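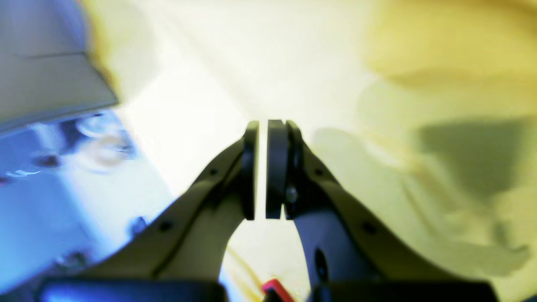 Remigiusz Kurek asked after last week's lecture whether a song can belong to a strike if the strikers didn't write it. Most of them didn't. The usual practice was to take a tune everyone knew, often a hymn, and put new words to it. A singer then only had to learn the words, and even those could be picked up by the second verse if the chorus stayed the same.

Week 4: Picket songs and borrowed tunes

Terms for this week

Contrafact – new words set to an existing melody. In older writing you will also see "parody", which did not have to mean a joke.
Zipper song – a song in which one word or short phrase changes each verse and the rest stays put. Useful on a picket line, where people come and go.
Call and response – a leader sings a line and the group answers. The leader can make up lines on the spot.

Case study: the Ambridge mill songs

The Ambridge songbook has 15 songs, and 8 of them use hymn tunes. Only the words were printed, with the name of the tune in brackets under each title. We can read a fair bit from that. The printer expected readers to know the melodies already, and a hymn tune would have been familiar to chapel families whatever they thought of the union.

Look at "Dumitrescu's Gate" on page four of the reader. The foreman is named in the first verse and drops out by the third, when the song turns to wages and the price of coal. The verses are uneven in length, so a line or two has to be squeezed to fit the tune. Try singing it aloud before the tutorial.
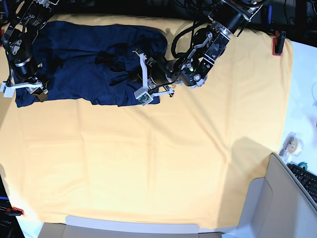

Several people in the Tuesday tutorial felt the printed words were too polite to have been sung at a factory gate, and that the rougher verses must have been left out. It's a fair objection. A songbook had to pass a printer and be sold openly, and a verse made up in the street had to do neither. We have one handwritten sheet from Elarine with much harsher wording for the same tune, but no date on it, so take care how much weight you put on it.

For the tutorial

Choose one song from the reader and mark where the words pull against the tune. Bring the marked page. If you are using a recording, note who made it and when – a revival version from a concert hall is evidence of the revival first.

Short response due Wed 5 July.

Music and Public Life course handouts | Questions to the teaching office, room 153 | Back to top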